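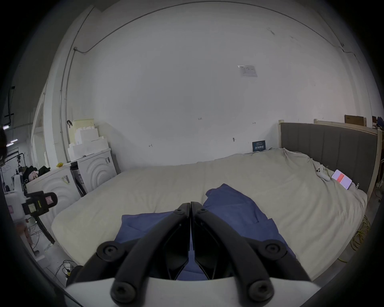 Ukton Home Robotics Club: Frequently Asked Questions
Updated 2025-09-14

What does the club do?
We teach robots to do chores! Our big project this year is called Endier, and it is all about cloth: picking it up, spreading it out, folding it. Cloth never lies the same way twice, so there's always something new to figure out.

Do I need to know how to code?
No. Plenty of members joined without having written a line. You can start on the hand-held grippers your very first day – you squeeze, the fingers close, and you get a feel for what a robot has to work with. If you want to learn Python after that, we'll happily sit down with you.

Why do you practice on a bed?
It's big, it's soft, and it wrinkles. A towel on a hard table is a nice place to begin, but a shirt on a duvet is a real puzzle, with folds in the shirt and folds under it too. We love it.

How many folds have you recorded so far?
1,377 as of this update, and 321 of those came from students in their first month. Every one gets watched and labeled by a member before it goes into the training set.

What counts as a good fold?
Edges lined up, nothing tucked under by accident, and the gripper lets go cleanly. Messy ones are kept as well, under their own label, so please don't delete yours! 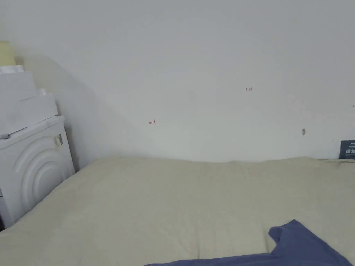
The bed in our practice corner, blue cloth at lower right.

Can I bring my own clothes to fold?
Yes, please do! Plain T-shirts, pillowcases and dish towels are great. Skip anything with sequins or long strings, and empty the pockets first.

When do you meet?
Twice a week after classes, in the Bolard building. Sessions run 2 hours, but you can leave early if you have homework or a bus to catch.

Is there a competition?
There is – the Entwistle Cup, in May. Teams get 30 minutes to have their robot sort and fold a pile of laundry they haven't seen before. Last year we got stuck on a fitted sheet and had a fantastic time anyway. We've been working on corners ever since.

Does it cost anything?
Membership is free, and the club supplies the grippers. Travel to the Cup is split among the people who go.

Can I borrow a gripper over the weekend?
Once you've been to two sessions, sure. Sign it out on the sheet by the door and check that the bolts on the fingers are snug when you bring it back.

I missed the first meeting. Can I still join?
Of course! Come to any session and we'll pair you up with someone who's been folding for a while.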